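Lista Archivo Hilos Autores Fecha Anterior Siguiente Buscar

Asunto: Re: [ludotecas] préstamo de cocinitas y piezas sueltas
De: Modupe Anozie
Fecha: 10/04/2025

Hola a todas, contesto deprisa entre dos cosas, perdonad el desorden. Copio abajo lo de Aarti para quien no tenga el hilo.

> Aarti Chaturvedi escribió:
>
> Buenas. En Estia estamos dándole vueltas a si seguir prestando
> las cocinitas completas o solo dejarlas para jugar en sala.
> El problema de siempre: sale una caja con todo y vuelve con
> la mitad, o con comida de otra caja, o con un tenedor de verdad.
> ¿Cómo lo hacéis las demás? ¿Fianza? ¿Inventario pegado en la
> tapa? ¿Contáis pieza a pieza al devolver? Porque aquí en hora
> punta es imposible, se forma cola hasta la calle.
>
> Segunda cosa: ¿alguien sigue con Oltus para el catálogo? Nos
> han dicho que se puede meter una ficha por caja con las piezas
> dentro, pero no encuentro dónde.
>
> Y tercera, lavado. Lo que lleva pegatinas, ¿qué hacéis?
>
> Gracias, un abrazo
> Aarti

Voy por partes.

Fianza no. La tuvimos un invierno y fue un lío de sobres con monedas, y encima dejaron de llevarse cajas justo las familias que más las usaban. Quitada y a otra cosa. Si se pierde algo gordo lo hablamos con la familia, si se pierde una zanahoria pues se ha perdido una zanahoria.

Lo que sí cambiamos en noviembre fue el tamaño de las cajas. Antes teníamos tres arcones enormes donde iba todo, imposible de revisar. Ahora son 14 cajas pequeñas, cada una con su tema (desayuno, merienda, horno, sopa, mercado) y ninguna pasa de 10 piezas. Eso se mira de un vistazo al devolver, sin contar, porque lo que falta se nota. Y si una caja vuelve coja se aparta en la balda de abajo y la completamos cuando hay un rato, del cajón de repuestos. 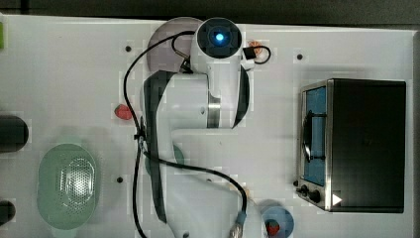

El cajón de repuestos es media vida, por cierto. Ahí va todo lo huérfano: tapas, mangos, fruta partida de la que se ha perdido la otra mitad, tacitas sin juego. Debe de haber unas 600 cosas ahí metidas, no lo he mirado nunca en serio. Antes de tirar nada, al cajón. Antes de comprar nada, mirar en el cajón. Parece una tontería pero este año de comida de juguete no hemos comprado nada de nada.

Inventario en la tapa: sí, pero con dibujo. Al principio lo hicimos escrito, en letra de ordenador, muy mono, y no lo leía ni el Tato. Lo rehicimos con siluetas a rotulador y ahora son los crios los que recogen, van buscando la silueta. A partir de tres años o así lo hacen solos. Con plastificado de bolsillo aguanta bien, con cinta encima se levanta a las dos semanas. En las cajas que salen a domicilio metemos otra copia dentro, porque la de la tapa la arrancan.

Ojo con una cosa que nos pasó: si mezclas dos colecciones de color parecido en la misma estantería, vuelven cruzadas siempre. Teníamos dos vajillas casi iguales y era un suplicio, al final las juntamos en una y se acabó el problema. Punto de rotulador permanente en la base, un color por caja. Se va borrando, se repasa, ya está.

Oltus. Seguimos con él, sí, a regañadientes. Lo de las piezas está escondido: abres la ficha de la caja, pestaña "contenido", y ahí hay un botoncito gris que pone "añadir elemento" que parece desactivado pero no lo está. No metas cada pieza como ficha propia, que luego te salen en el buscador público y llama gente pidiendo en préstamo un huevo frito. Me ha pasado. Foto una por caja, con eso basta. Si quieres te paso nuestra plantilla, la tengo en una hoja de cálculo y se importa entera – creo que con acentos da guerra, guárdala en UTF-8.

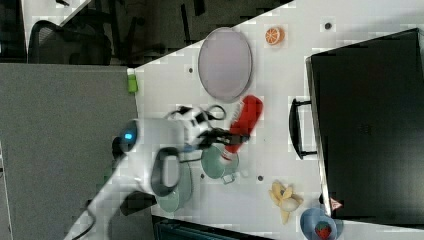 Lavado. Plástico liso: barreño, agua templada, jabón de platos, escurrir en rejilla y a secar toda la noche. Nada de lavavajillas, lo probamos y salieron 8 platitos alabeados que ya no apilan. Lo de tela en saco de red a lavadora, programa corto. Madera nunca a remojo, trapo húmedo y secar enseguida; la de Flancombe que nos donaron se abrió por la veta por hacerlo mal, culpa mía. Con pegatinas: las quitamos todas el primer día, con secador y paciencia, y si queda pegamento un poco de aceite. Queda más soso pero se limpia en nada y los niños ni lo notan.

Lo grande (hornos, fregaderos, cajas registradoras) no se presta. Se juega en sala y punto. Ocupa, se rompe la puerta en el coche y luego hay que ir a por ello. La única excepción es para cumpleaños de grupos de la casa, y lo llevamos nosotras. 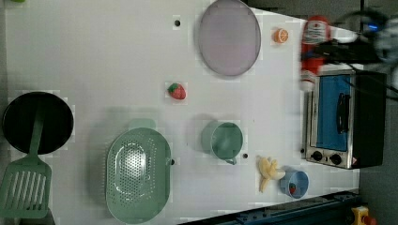 El plato lila, la rodaja de naranja y el hornito de la puerta azul.

Más cosas que se me olvidan:

– Pilas fuera antes de guardar. Todas. Abrimos una báscula de juguete y aquello era verde.
– Si alguien tiene el reglamento del Cù que lo escanee por favor, el nuestro perdió la hoja de las cartas especiales y nos inventamos las reglas cada vez.
– Plazo de préstamo: dos semanas para cocinitas, tres para juegos de mesa. Con prórroga por teléfono si no hay nadie esperando.

Aarti, lo de la cola en hora punta: nosotras pusimos una mesa aparte solo para devoluciones, la gente deja la caja abierta y se va a mirar estanterías mientras. No hace falta revisar con ellos delante. Cambia mucho el ambiente.

Me voy que llego tarde, si se me ha pasado algo insistid. La plantilla la mando mañana desde el otro correo, que en este no me caben adjuntos.

Besos,
Modupe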